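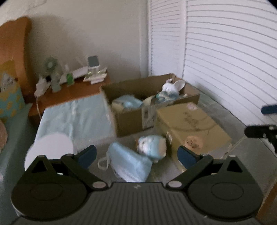 Yuzuki had been promised a laboratory. What she got was Isamu's bedroom, a heap of parcels on the bed and two sets of fingers to choose between by supper.

"Blue ones first!" said Isamu, who loved this part more than anything. "Murakami swears by them."

"Murakami sells them."

"Well, yes. But feel the squeeze!"

She felt the squeeze. It was lovely -- a slow, even closing, like a hand that had already made up its mind. The Eltero pair, which they had tried in February, used to snap shut like a letterbox, and Kanako still had the spreadsheet to prove it: 359 grasps, and a whole column headed "pinged off".

They had agreed on soft things only. Anyone could pick up a block. Soft things sagged and slid and changed their minds, and Yuzuki found she was grinning before she had lifted any of them.

"Now the pouch with the bamboo on it," said Isamu. "Sideways, below the knot. Don't go for the fluff."

"I wasn't going to go for the fluff."

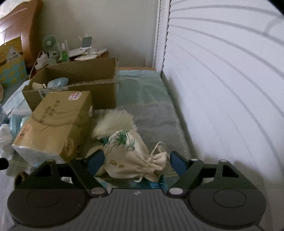 "You were thinking about it," he said.

She had been, a bit. She breathed out and eased the trigger, and the cloth gave under her in a way she could feel right up to the wrist.

"Oh, that's good," she said. "That's really good. Kanako, are you writing this down?"

"I'm writing 'oh, that's good'," said Kanako over the phone. "Score out of 100, please."

"Can I say 100?"

"No."

Isamu wanted another go with the wrist turned, and then one with his eyes shut, and by then the rice was ready downstairs and neither of them had heard his mother call.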